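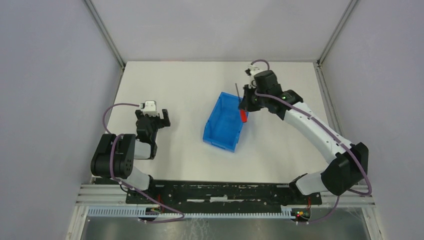
Two robot arms in an enclosed workcell, with a blue bin between them.

The glass plant at Plondavier will close in February, and over 300 people will be out of work. The owner, Oltmanns, blames energy costs and cheap imports. Both complaints are fair. Neither one explains why the regional government paid the company to stay and got so little for the money.

The deal was simple enough. Oltmanns received a cut in its power rate and a holiday from local taxes. In return it promised to keep both furnaces running. It did not promise to repair them. One has been cold since last winter, and the other needs a rebuild that the company says it can't afford.

I don't think the government should have walked away. Plondavier has no other large employer, and the trucking firms, the canteen suppliers and the repair shops in Markia all live off the plant. But public money should come with conditions that can be checked. How much goes into maintenance each year? How many apprentices are taken on? If the answers are bad, the payments should stop early enough for someone to do something about it.

The unions share some of the blame. They spent 2 years fighting over the shift bonus and hardly mentioned the furnaces, although their own members knew what state they were in.

Now there is talk of a rescue by Cimumora, which makes bottles and jars on the coast. It wants the order book and the warehouse. It has said very little about the workers — and a buyer that wanted them would have said so by now.

The province has 3 months of power subsidy left to pay. It should put that money into wages for people who retrain, and into keeping the remaining furnace hot until a serious buyer has had a look. A furnace that is allowed to go cold can crack, and then there is not much left to sell.

December 2019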